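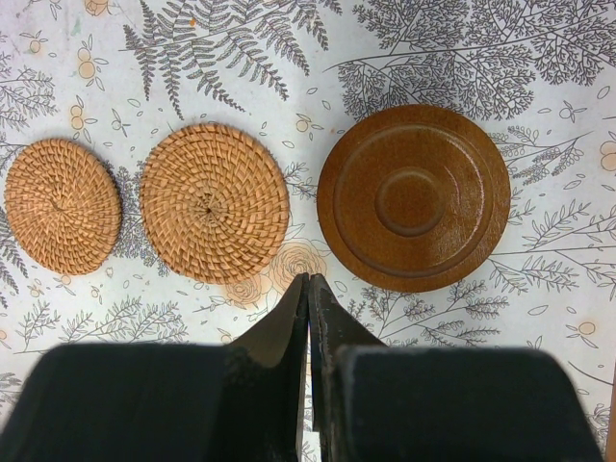

Moushumi says the mortar from the gable is not lime all the way through, and that whoever told the council it was can't have gone deeper than a thumbnail. She had the bag open before I'd got my coat off. Fair enough. Crushed a lump from the back of the joint — soft, cream, bits of unburnt shell in it. Crushed a lump from the front — grey, hard, broke with a clean edge. So cement pointing over old lime, as on every gable in Mallville that got "done up" in the seventies or whenever it was. Survey says lime throughout. Survey is wrong.

2019-06-06. Nanditz building, gable and rear wall. Samples in, first tests, notes for Nimal who is out at site till late.

Bags as labelled by Casado's men:
G low, beside downpipe
G high, under coping
R, rear wall left of the loading door
R again but the label has run. Could be left or right. Need to ask.

Acid test on the G low back-of-joint stuff: fizzed hard, left a sand I'd call sharp, yellowish, mixed sizes. Washed and left on the windowsill to dry. Front-of-joint: slow, grey sludge, fine sand. Nothing like the same sand. If we match to the front we will be matching somebody's DIY.

G high: much the same but wetter. Smells of moss. The lime behind has gone to porridge where water's been getting trapped. Moushumi thinks the coping has no damp course under it and never did. I think it did and it's been taken up at some point, there is a scrap of slate in the bag. We'll not settle it from here. Someone has to go up.

R bags: cement skin thinner, lime behind still decent. Could rake out and repoint without much loss of brick, I'd hope. The rear wall is the one everyone on the planning side is worried about, becuase of the lean, and it's the better of the two. The gable looks straight from the street and it's the gable I don't like.

Lean: Nimal's plumb reading is 66 mm out at the eaves. The old reading in the file has no units and no name on it, so can't say if it's moved. Asked him to fix proper studs this time so we are measuring from the same spots in July. Tell-tales on the crack over the loading door as well. Not glued to the paint!! Last lot were glued to the paint.

Trial mixes, all with the washed yellow sand from the far heap:
A — putty, sand, nothing else
B — hydraulic lime, the weak one
C — putty with a bit of brick dust
D — Drirance, out of the tub, as the Casado people want

Made up small biscuits of each and a run of joints on the test panel. D goes on beautifully, I'll give it that. Buttery, doesn't slump, holds the edge of the key. Colour too pink. Data sheet doesn't say what is in it, only what it does for you. Rang the number, got a recorded message. I'm not putting a mystery tub on a listed gable and I don't think the conservation officer would let us. Moushumi less bothered, says try it on the panel and see what it does over a winter. OK. But the panel only.

A is too fat, cracked on the surface while I was having my sandwich. My fault, didn't damp the bricks enough. Redo.
B fine. Boring. Probably the answer.
C nice colour, closest to the old stuff when held up by the door. Stays soft a long while. Hessian needed, and someone who'll go round and wet it, and who on that site is going to do that?
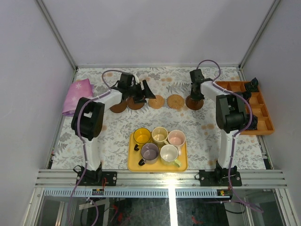

So it comes down to B or C, with the colour fixed by sand. Need a second sand. The quarry one is too clean, the old mortar has little dark specks all through which I reckon is coal ash from the kiln. Could sieve some ash in. Has to be washed first or we'll get salts out on the face by Christmas.

Costs. Casado have priced the gable at 3,000 for raking out with grinders. No no no. Grinders will take the arrises off every brick in that wall. Hand tools and a thin chisel, and if it takes longer it takes longer. Cement skin pops off anyway where the lime's gone behind it. I'd like a clause in writing: no disc cutters on the horizontal or the vertical joints. They will say verticals are too slow by hand. Let them.

Bricks: Moushumi went through the spec and got 130 replacements for the gable alone. I'd have said fewer, a lot of what she's marked is spalled on the face but sound, could be turned. She says turning bricks is fine until you find the back was never fired properly. Also true. Agreed to pull two from low down where it won't show and look at the backs before anyone orders. The reclaim yard has some of the right size but they're from a different clay, orangey. Would look like measles.

Council side. Letter came about the urgent works notice. Owner has till July to get the roof sheeted and the rear wall propped or they do it and bill him. He rang here again wanting us to say the building's past saving. Told him we test mortar. He said then say the mortar's past saving. Told him the mortar is meant to be renewed, that's what it's for. Didn't go down well. Please nobody give him numbers over the phone, he quotes them back at meetings with bits missing.

For what its worth I think the building is fine. Neglected, not rotten. Gutters cleared, coping reset, cement off, it'd stand another hundred years. Roof I can't speak to, haven't been in the loft, Nimal says daylight in places and pigeon muck deep enough to lose a boot in.

To do
Redo A with bricks properly wetted
Ask Casado's about the R label
Sand from the river pit, one bag, not the quarry
Ash, washed, sieved. Mask on
Cover the panel tonight, rain forecast
Chase loan of the long ladder for the coping
Write up cement over lime, plainly, with the two lumps side by side, for the officer

Later. Nimal back. R with the run label is right of the door, he watched them take it. Says the coping is loose end to end, he moved a stone with one hand. Bumping the ladder up to first thing tomorrow, and he's ringing Casado's tonight to get the pavement under the gable fenced off.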